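Clearing and Wiping Down a Wooden Table

Updated 9 May 2022

A small living room table collects things. If you wipe around them, the finish dulls in rings and the dust stays put. Clear one side at a time and the job takes 5 minutes.

What you need

Two soft cloths, a bowl of warm water, a drop of dish soap. Skip spray polish on oiled wood.

Steps

1. Move bottles first. Tighten every cap, then wipe the base of each bottle before it goes back. Most rings start there.

2. Lift plants, never drag them. Grit under a pot will scratch. Put a saucer or a cork mat beneath it.

3. Lay small picture frames flat on a towel. Dust the glass with a dry cloth.

4. Wipe with the grain using a damp cloth, then dry right away. On a rounded edge, fold the cloth over the rim and follow it all the way along.

5. Look at the floor before you put anything back. Cables and power strips near a table catch feet and chair legs. Unplug chargers you aren't using, coil the cords loosely, and fasten them with a hook-and-loop tie.

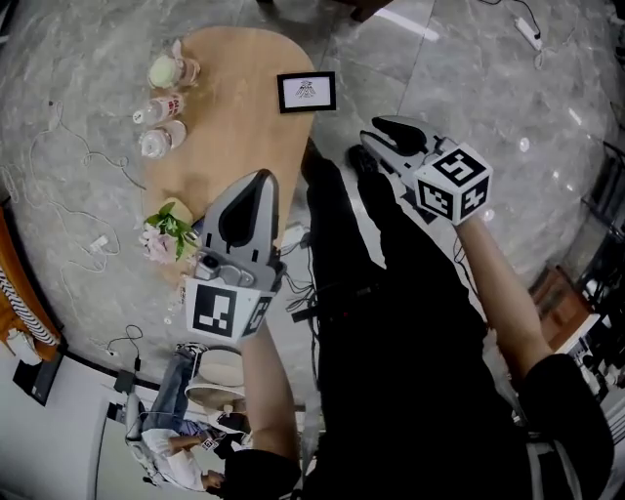
6. Return the bottles in one row along one side, with the plant near them. Leave the rest of the top clear.

How often

Once a week is enough. Re-oil bare or oiled wood every October, before the heating goes on.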